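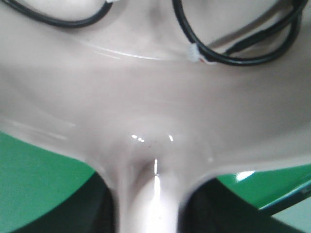 Caradog Beddoe wrote back on the spring report that the river path section was the only part he read twice, and he asked that this one say more plainly what the grant has paid for and what is still waiting. He also wanted to know why the Kustari end was left until last. Both points are taken up below.

Henarine Path Restoration
Progress report, second period

Work done

The path between the Mahuika footbridge and the lower meadow is open again. We cleared the brush on both sides, cut back the roots that had lifted the surface, and laid 220 yards of crushed stone over fabric. The contractor, Clultgate, finished this stretch in April. The stone was graded by hand near the bridge, where the machine could not turn.

Three drains now run under the path. The old clay pipe at the second bend was broken in two places and has been replaced. We had planned to reuse it, so this was an extra cost, and it came out of the contingency line. After the heavy rain at the end of the month the path held. There was standing water only at the gate, where no drain has been put in yet.

Planting

We bought 100 willow and alder whips for the bank below the meadow. They went in over two mornings with help from the high school. The deer have been at the upstream row and we have ordered guards for it. The downstream row is doing fine so far. We would like to plant again in the fall, and the nursery has agreed to hold the same price.

Spending

The $2000 set aside for signs has not been touched. The draft wording is with the county and we can't order until it comes back. Đạt Vi has called twice and was told to expect an answer next month.

Stone and labor came in slightly under the estimate. Fabric came in over, as the supplier no longer sells the narrow roll and we had to buy the wide one and cut it. The leftover pieces are in the shed and will be used at the Kustari end. Receipts are attached in the order they appear in the ledger.

The Kustari end

This was left until last for access. The farm track is the only way in for a truck, and the owner asked us to stay off it until the hay was cut. He has now given us the dates. The ground there is also softer than the survey suggested, and Clultgate wants to dig test holes before pricing it. We expect to need a deeper base for the last section before the road.

If the price goes up, we would prefer to shorten the graveled part and leave the final piece as mown grass. We will write before agreeing to anything.

Problems

The gate at the meadow has been left open several times and sheep have got onto the path. A self-closing hinge is on order. One bench was delivered with a cracked slat and sent back.

Next period

Test holes at the Kustari end, then a price from Clultgate.
Drain at the meadow gate.
Deer guards on the upstream row.
Signs, if the county has replied.
5 benches to be set on concrete pads, including the replacement.

We are not asking for a change to the payment schedule. The next claim will cover the drain and the benches only.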